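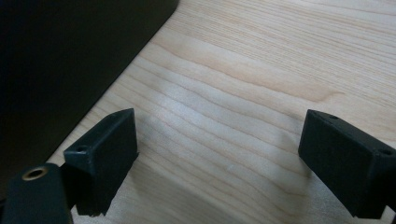 Care of the wooden tables in the Plakham reading rooms is shared between the people who use them and the staff who clean them. The guidance on this page applies to every table with a pale wood top, whether it is used for study, meetings, or equipment. On light wood with fine, wavy grain, a patch of glare can hide a great deal, and a surface that looks clean from one side of the table may look quite different from the other. Dark items left on the top, such as a flat black case or panel, should be lifted clear before cleaning begins. They should not be pushed to one side.

Shares 6 | Comments 2

Before you begin

Clear the table completely. Papers, cups, cables, and equipment should be moved to a cart or to a neighboring table that is not being cleaned. Lift each item straight up. Grit caught under a heavy object will leave a fine scratch if the object is dragged, and scratches that run across the grain are much harder to disguise than those that run along it.

You will need two soft cotton cloths, a small bowl of lukewarm water, a mild dish soap, and a dry towel. Do not use paper towels, scouring pads, or any spray that contains ammonia or bleach. Furniture polish with silicone is not permitted on these tables, as it interferes with later refinishing.

Checking the surface

Stand at one end of the table and lower your head until you are looking across the top at a shallow angle. Move slowly to the side until the reflection of the window or ceiling light passes over the area you are checking. Rings, smears, and dull spots will show at the edge of the reflection. Repeat from the opposite end. Early morning is a good time for this, before the overhead lights are turned on.

Natural changes in the wood should not be mistaken for stains. Bands of cream and tan are part of the grain, and some areas may be tighter in pattern or slightly more orange than others. These will not wash out, and rubbing them will only wear the finish. If you are uncertain, follow the mark with a fingertip. A spill usually crosses the grain lines without regard to their direction, while natural color tends to follow them.

Routine cleaning

Dust the top with a dry cloth, working along the grain. Where the grain bends or ripples, follow its general direction and do not attempt to trace each curve.

Add a few drops of soap to the bowl. Dip the first cloth, wring it out until it no longer drips, and wipe the table in long, overlapping strokes from one end to the other. Rinse the cloth in clean water, wring it again, and go over the same area. Dry the top at once with the towel. Standing water should never be left on the wood, even for a few minutes.

Wipe the edges last - hand oils collect there, and the cloth will carry them back across the top if the edges are done first.

Marks that remain

For a white ring, lay a dry cotton cloth over the mark and rub lightly with the palm of the hand. Leave the area uncovered overnight and check it again before trying anything further. Sticky residue from tape or labels can usually be softened with a damp, soapy cloth held in place for one minute.

Dark marks, burns, and scratches that catch a fingernail should be reported. Please use the furniture form and give the room and table number. Do not sand, oil, or wax the table yourself. Repairs are scheduled by A-yeong Ra in the furnishings office, extension 3965, and requests received before the end of September will be included in the autumn refinishing round.

Putting items back

Wait until the top is dry to the touch and no longer feels cool under the hand. Check the underside of each item before it is returned. Equipment with hard feet or a bare metal base should be set on felt pads, which are kept in the supply cabinet in the Koo Room. Rubber pads are not recommended - some types leave a gray shadow on light finishes that cannot be cleaned away.

Items that stay in one place should be moved slightly at each monthly cleaning. Light wood changes color over time, and the area under a fixed object will age differently from the area around it.

Replacement cloths and soap may be requested from the same office under stock code 1149.

2 comments | 6 shares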